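Our Work Room, January 2018

We moved into the back room at Lama Street in July, and I have been promising everyone a few pictures ever since, so please forgive the wait. The room is not large, but we are very fond of it – it holds our pots and trays, a good deal of equipment and, most days, more cups than it should. Penner and Fukulow, our two neighbors on the corridor, have been kind enough to say they envy us.

Pale surfaces seem to change all day long, creamy and warm in one spot and nearly blue a hand's width away, and I never get tired of that.

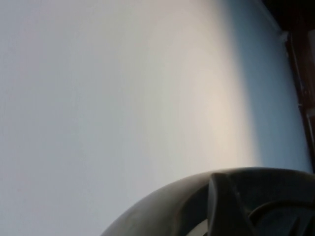

Wustik wrote to say that the old room had the same soft light, and that it was the one part of the place worth missing.

The kitchen things get a mat of their own, with a grid on it, which makes it so much easier to set everything back in its spot. I have grown attached to the big pot – it shines up beautifully and shows you every color nearby. 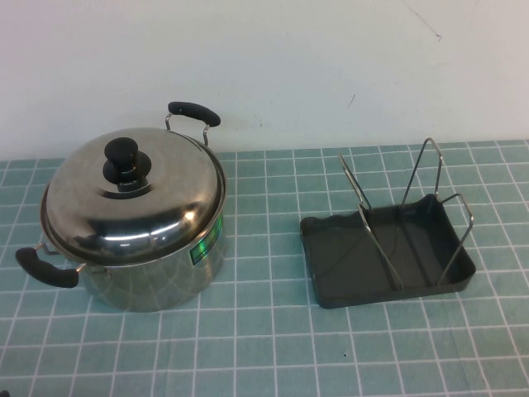

Lidded pot and wire rack in its tray, on the blue-green mat.

Then there is the more technical side, with its cables and brackets, and I could happily spend a whole afternoon looking at how such things are put together.

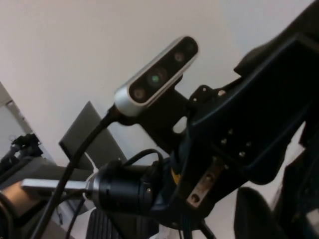
Three round windows in a row, with a tiny green light in the middle one.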